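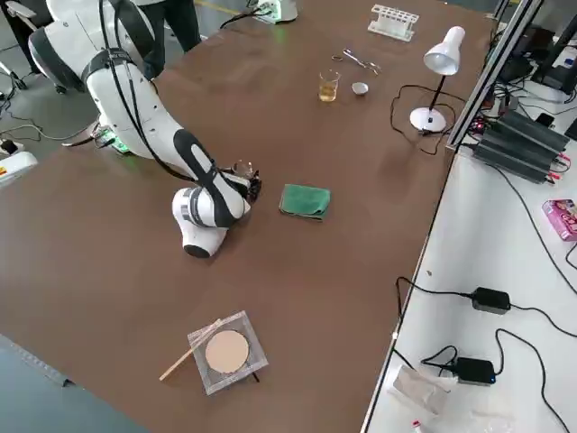
Planning software has a habit of being right in a way that makes everybody in the room wince. I've spent the best part of a month at Hostton, a small outfit that writes motion planners for lab benches, and most of my notes are about paths that were perfectly legal and perfectly horrible. Take a brown table with a beaker of yellowish liquid on it, a little white dish next door and a folded green cloth lying in front of the gripper. To you or me that's a dozen small decisions made without thinking (don't swing over the beaker, the cloth will squash, mind the lamp). To the planner it's a list of shapes with gaps between them, and it'll happily squeeze an elbow through any gap you leave it.

So the team has been teaching it manners. The old version sampled 1000 candidate paths and took the shortest. The new one, which they call Stodholm after somebody's favourite holiday village, samples only 78 and then argues about them. Each path gets marked down for tipping, for hurrying near glass, for twisting the wrist when it could have moved the shoulder. I love this bit! You can open the scoring window and see exactly why a path lost, in plain words, and half the time you find yourself agreeing with it.

Perception was the bigger headache, and clear glass was the worst of it. Depth cameras see straight through a beaker, or they see a smear of the table behind it, and then the planner is told there's nothing there at all. Hostton tried a detector from Brilto first and liked it well enough on racks and dishes. For glass they ended up writing their own, which looks for the rim and the line of the liquid and guesses the rest from a small library of 36 vessel shapes.

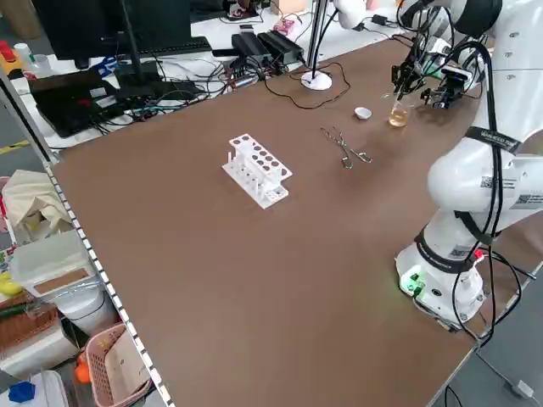

The guess comes with a confidence score, and the planner uses it. If the score is low, the fingers open wider and the approach slows right down. If it's high, off it goes. It sounds terribly obvious written out like that, but the two programs used to be strangers. One handed over a position, the other took it as gospel, and any doubt got lost on the way.

My favourite afternoon was spent on a bug that wasn't in either of them. The arm kept pausing for 2 seconds before every lift, like someone trying to remember if they'd left the oven on. Everyone blamed the planner. After a lot of tea we found it in the logging tool, an Oddsson package that was politely waiting for the disk before letting anything else speak. One changed setting and the pause was gone, and I'm slightly ashamed to say I missed it.

Next on the list is cloth. The planner still treats fabric as a solid slab, so it goes the long way round things it could safely brush against. They hope to have a soft-object setting ready by March, and I've been promised a go at breaking it.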